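Moving the sewing things into one box

March is when I usually clean out the back bedroom. This year I got as far as the closet and stopped at the sewing supplies, and that turned into the whole job.

I have sewed on and off since high school. Mostly it is mending: hems, buttons, the knees of work pants, a zipper if I can't get out of it. I don't have a sewing room and I don't want one. What I had was a closet shelf with a shoebox, a cookie tin, a cracked drawer organizer, and two grocery bags that I had not opened since we moved to Udville seven years ago.

The trouble with that setup is that mending is a ten-minute job if you can find the thread, and an hour if you can't. Last month I sewed a gray button on a white shirt with navy thread, and I knew the white was in there somewhere.

What I wanted

One box, with a lid that stays on. It had to be something I could carry to a table and carry back in one hand. I didn't want drawers, and I didn't want compartments molded into the bottom. Every divided case I've owned had slots made for somebody else's supplies.

I also wanted plain walls inside. Fabric-lined baskets look nice but pins work their way into the lining, and you find them later with your thumb.

I looked at the craft aisle first and it was mostly cases with a printed design and a tray. Then I went over to Danladi, the hardware store on our side of town, and looked at regular storage boxes. I spent less than I would have on the craft ones, and I bought a roll of Flikis label tape at the same time. The tape is paper with a matte finish, and pencil shows up fine on it.

Sorting

I dumped everything out on a bedsheet on the floor. I don't recommend a rug. The sheet can be picked up by the corners if you have to quit halfway, and I did have to quit halfway, when the phone rang and it was my sister.

Thread first. I pulled on each spool, and if it snapped with a light tug it went in the trash. Most of the old cotton from my grandmother's things went that way. I kept two of the wooden spools anyway with the thread still on, because I like them. They are not in the box, they are on the windowsill.

Then needles. I stuck all the loose hand needles into a piece of felt and threw out the ones with rust. Machine needles stayed in their cases. If a case was open and I couldn't tell which needles had been used, out it went.

Buttons took the longest. I used to keep every spare that came with a shirt, in the little plastic bag, long after the shirt was gone. I opened the bags and sorted the buttons by color into three piles: white and clear, dark, and everything else. A few sets of four or more I strung on thread so they would stay together.

The fabric scraps were easier than I expected. I had a rule that anything smaller than my hand was trash, and I kept to it except for the denim. Denim patches are useful at almost any size. There was also a folded piece of blue cotton, 44 inches wide, that I bought for curtains in the old place. It went to Uchenna Ogundipe, who quilts and will use it.

Tins inside a box

I had planned to buy small plastic containers to go in the bottom. Then I looked at the tins already in the kitchen cupboard and decided to use those. A round tin wastes some space in the corners, but the corners are a good place to stand a tape measure or the seam ripper. A shallow tin is better than a deep one for this — you can see what you have without digging.

Wash them first with dish soap and dry them right away. I leave them open overnight before anything metal goes in. If the tin had something strong-smelling in it, a spoonful of baking soda for a day or two helps.

Heavier things go on the bottom: scissors in their sleeve, then tins, then the felt with the needles, then thread in a zip bag. Denim scraps go on top, folded flat. They keep the rest from sliding when the box gets tipped.

The box and the table

The box is white plastic, and the lid swings all the way back and lies flat, with a black handle in the middle and a black latch on either side of it. The gold-lidded tin with the red label is a good shallow one. For laying things out I like a light wood tabletop with some room on it. Dark thread and pins are easy to see on the pale grain, though white thread is not.
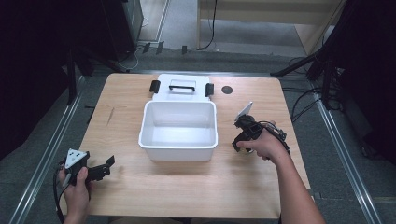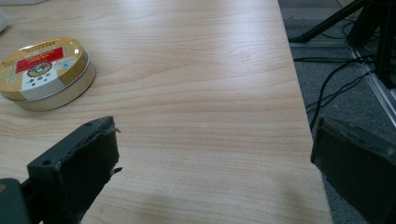
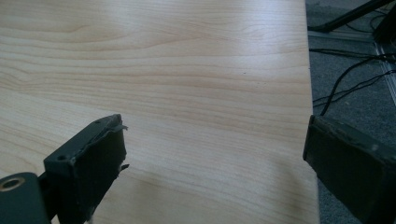 Labels and what is left to do

I put a strip of tape under each tin as well as on the lid. Lids get swapped, and the bottom is the part that tells the truth about what was in it. Pencil is enough. I wrote "white/clear," "dark," "other," and "snaps + hooks."

The label for the box itself just says MENDING. I thought about writing out a list of the contents, but I know I would never update it.

There is still a pile of patterns in the closet. Some are mine and some came from a yard sale, and a few have pieces missing. I'm going to go through them before summer and see which envelopes are complete. The sewing machine also needs oil, and I have to find the manual to see where it goes. I think the manual is in one of the kitchen drawers with the one for the slow cooker.

The white shirt is next. I have the right thread for it now, and the navy has to come out first.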